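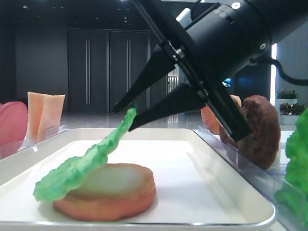
What order do you stack a burger in?

Depends who you ask, but at our place it goes bottom bun, lettuce, patty, cheese, tomato, then the lid. Frøydis Lie puts her tomato under the patty and we've agreed to leave it there.

Burger table, Grønli – the gallery

Feb 11, 2025

Hello again! A few of you wrote in after the pizza page wanting to see the burger table, so I've finally sat down with a cuppa. It's all play food, every bit of it, and I have to say I'm a bit in love with it. I've been collecting pretend food since my kids were small (they're well past it now, I'm clearly not) and the burger gear is my favourite by a long way. The colours are ridiculous. No tomato from my garden has ever been that red.

The bits came out of a few different boxes. Most of it is from a Prisatine set, 126 pieces when I bought it secondhand, though that number includes a lot of peas. The extra lettuce was a swap with Kai-wen Leung, who had way too much of it and wanted my fish fingers. I think I came out in front on that one.

What I like best is the way everything stands up on its edge down both sides of the tray. I used to keep the fillings in ice cream tubs and you'd spend half your life digging for the cheese. Now they're in clear holders and you can see the lot at a glance – patties, buns, cheese, all lined up like records in a shop. Sølve Eklund reckons it looks like a sandwich bar in an airport, which I'm taking as a compliment. 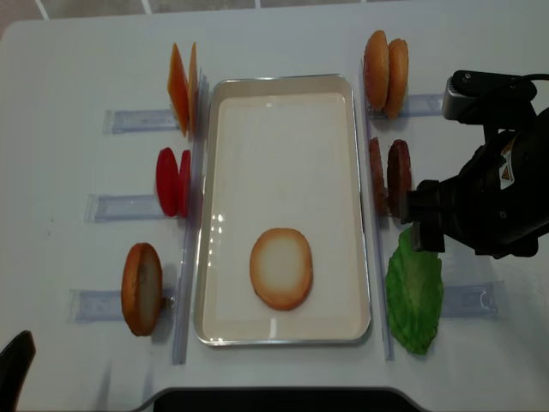

Bottom bun on the tray, cut side up and waiting for its fillings. Cheese and tomato on the left, top buns and patties on the right.

I could go on about those buns all day. The bottom has a nice flat pale middle with a golden edge, and the top ones have that proper domed shape. My old set had buns you could hardly tell apart, top from bottom, so every second burger ended up upside down. The patties have a good rough look to them as well. I had a smooth set once and they looked like hockey pucks.

The white tray was a lucky find at a kitchen place in Grulisberg. I went in for a sieve! It's got a thin silver rim and rounded corners and it's just the right size for building on, with room left over to lay a slice down while you make up your mind. Siv Eide has asked me twice where to get one and I'm sorry to say the shop had none left when I rang in July. Vendo do a blue one that's a bit deeper, if you don't mind the colour. I did mind the colour.

Now, the lettuce. I know some of you are firmly in the felt lettuce camp, and Aslak Björklund wrote me a very long email about it, but I'm sticking with the frilly sort. It drapes. You lay it on the bun and the edges hang over the side, so the finished burger looks like the one on the menu board. Felt just sits there like a face washer. The one trouble with frilly leaves is that they love to cling together, and you reach for a single leaf and come away with a friend attached.

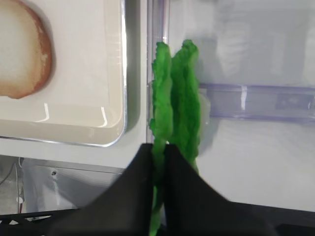
Two leaves side by side, crinkly as you like. The broader one is my pick of the bunch, a touch lighter in colour.

For anyone putting together something similar, my two cents: spend your money on the bread and the lettuce and go cheap on the rest. A cheese slice is a cheese slice. Mine are mixed shades of orange from who knows how many sets and it doesn't bother me one bit. Keep the bottom bun in the middle of things, keep the fillings where little hands (or big ones) can get at them, and store the leaves flat or they'll get a crease you'll never get out. I've had some luck with a warm flannel and a heavy book, but it takes days.

A wipe with soapy water does the whole lot, by the way. Don't put the patties in the dishwasher. I did it once, and they came out with a sort of grey bloom on them that I've never been able to shift, so those ones live in the barbecue box now and get called well done.

I've still got the breakfast things to go through for the next page – the fried eggs are a treat, and there's a rasher of bacon in there that's older than my car. If you've got a spare hash brown from the old Prisatine set, the oval kind, please get in touch. I'll swap you for peas.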